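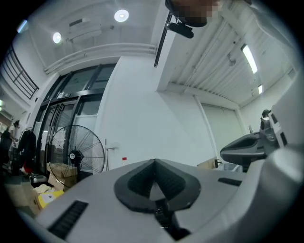

The gripper in the front room, with the fan and the boxes by the doors.

The quote from Dredent came in at four in the afternoon, and by five she had printed it and crossed out the second page.

The second page was the service plan. It covered three years and cost more than the fan, the air conditioner and the office chairs put together. The first page was the grippers. They had budgeted for seven and the price had gone up since January, so the same money now bought four.

"Four is fine," her brother said. He was sitting on the stairs with his coat on.

"Four is not fine. Stercombe wants two stations running and a spare for each finger."

"So buy four grippers and a bag of fingers."

She looked at the parts list. The rubber pads were sold separately. The minimum order was 1000.

"What would we do with a thousand pads?"

"Use them until we're old," he said.

She called Brzozowska, the supplier across the river, and asked if they would split an order. The man there said he had wanted pads since the fall and could take half, but he would not pay until his own customer paid him. She wrote that down, and under it she wrote the word Saturday, the day the Dredent price ran out.

Her brother came down and read over her shoulder. He had wanted to buy from Hullura in the first place. Hullura was cheaper and shipped late. The last time they had ordered from Hullura, the crate sat in a port for seven weeks and they paid rent on a room with nothing to do in it.

"You didn't put in for shipping," he said.

"It's on the third page."

"There's a third page?"

She found it still in the printer tray. Shipping was listed, and customs, and a charge for something called handling. She added it all up on the back of the service plan. Then she added it up again with three grippers in place of four, and that number she could look at.

"Three," she said.

"Stercombe won't like three."

"Stercombe can lend us the money for the other one."

He thought about it, took off his coat and went to look for the phone number.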